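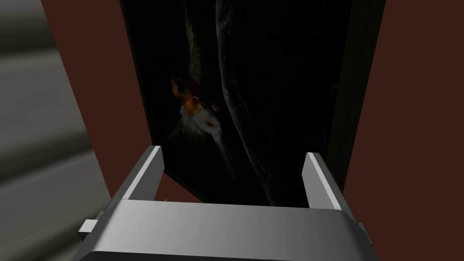 Kurkonside Letters: data card

Contents
Transcribed letters and verse by poets attached to minor courts, with English translations. The set holds 3,282 text records in 7 folders, one folder per court. Prose and verse are kept in separate files.

Fields
record_id: string, unique
court: string
kind: letter, verse or note
source_text: original spelling, line breaks kept
translation: English, may be empty
hand: scribe code, or "unknown"
reign_year: integer, counted from the ruler's accession

Transcription
Saimi Peltonen and Adalberto Quintana read each page separately. Differences were settled by Oluwaseun Tamuno. Gaps in the paper are marked with three dots in square brackets. Pen names are left as written and are not merged with personal names.

Known problems
Reign years in the Hladun folder follow two different counts; see hladun_years.txt before sorting. Verses copied into more than one letter appear more than once. Three letters in the Stulbridge folder have no translation yet.

Changes
September: scribe codes redone, empty notes removed.

Contact
Corrections go to Milagros Tiongson. Give the record_id and the line number.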